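Plodosell FAQ

What is Plodosell?

It's a small planner I wrote for two-armed setups. You give it a goal, it works out which arm should go, and it sends out joint targets. I started it in September as a weekend thing and it sort of ate my weekends.

Does it need both arms to be busy?

Nope! One can just sit there.

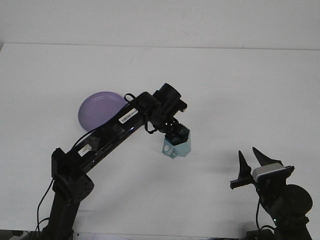
The planner treats an idle arm as an obstacle with a fat safety margin, and you set that margin in the config file. My usual test is putting the hexagonal cup on the purple plate. With the cup up in one gripper and the second arm parked with its fingers open, the planner still checks every waypoint against the parked one — slower, but I sleep better.

How fast does it replan?

On my old desktop, around 50 milliseconds for a single pick. Natsumi Morikawa rewrote the collision check and that helped a ton. If yours is much slower, turn off the debug viewer first.

Why does the arm slow down so much near the plate?

That's the approach zone. Inside it I cap the speed and let the controller make tiny corrections. You can raise the cap, but go easy (I didn't, the first time). 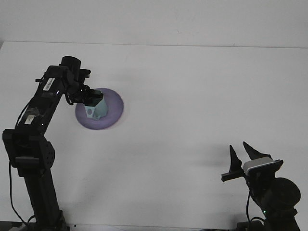

How do I know a place worked?

The planner opens the gripper, backs off, and asks the perception node for a fresh pose. If the cup's pose is inside your tolerance, it logs a success.
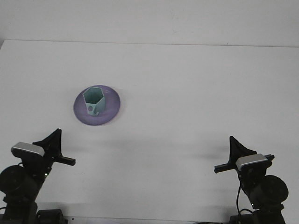

If it isn't, you get a retry, and after that the run stops and waits for you. Please send me those logs, they're the fun ones.

Contact: Jitendra Upadhyay, Plodosell | © 2021 | Back to top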